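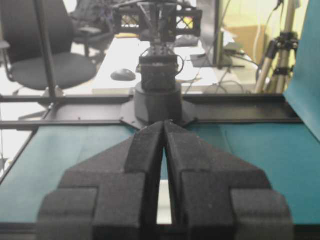 Recording at the Brestham bench: frequently asked questions

Who is this page for?
Anyone booked in to record demonstrations for the Clorlow set. If you're labelling only, you want the other page.

What am I recording?
Short demonstrations of one task, done by you driving the arms. Each one is saved with the wrist camera video, the joint positions and the gripper opening. The model is trained on all three together, so a demonstration with one of them missing gets thrown out.

How many do we need?
The target is 800 for the folding task. We train a first model at 200 to see whether the data is any good, then carry on. Most people get through around 30 in a morning once they've had some practice.

Do I need experience?
No. Your first session is practice and none of it goes in the set. Samina Ghauri runs those on Tuesday mornings.

Should I go slowly?
Go at a steady pace you can keep up. Very slow demonstrations are full of pauses, and the model learns to pause. If you need to think about your next move, stop the recording and start again.

I fumbled a grasp. Do I bin it?
If you recovered and finished the task, keep it and tick "recovered". Those are useful. If you dropped the cloth off the table or had to reach in with your hand, mark it as failed. Please don't delete anything yourself – failed recordings go in their own folder and Usman Lashari goes through them later.

Can I look at the arms directly, or only at the screen?
Check the wrist view as well as the arms. The model only gets what the cameras get, so if you can't make out the cloth edge on the screen, it can't either.

Does the cloth have to start in the same place?
No, and it shouldn't. Shift it and turn it between demonstrations. We had a whole batch from December where it started square to the rail every time, and the trained model couldn't cope with anything else.

What about things in the background?
Leave the room as you'd normally find it. Chairs move, people leave things on desks, and we don't tidy for the cameras. Do keep your own hands and sleeves out of view while recording.

One arm has stopped responding. What now?
Press stop, let both arms settle, then restart the Jonley program. If it happens twice in one session, write it in the log and leave the bench for the day.

Where do the files go?
They copy to the Janjua drive when you close the session. Wait for the green tick before you log out. A large session can take a while.

Can I get a copy of my own recordings?
Yes. Ask Usman and give him your session number.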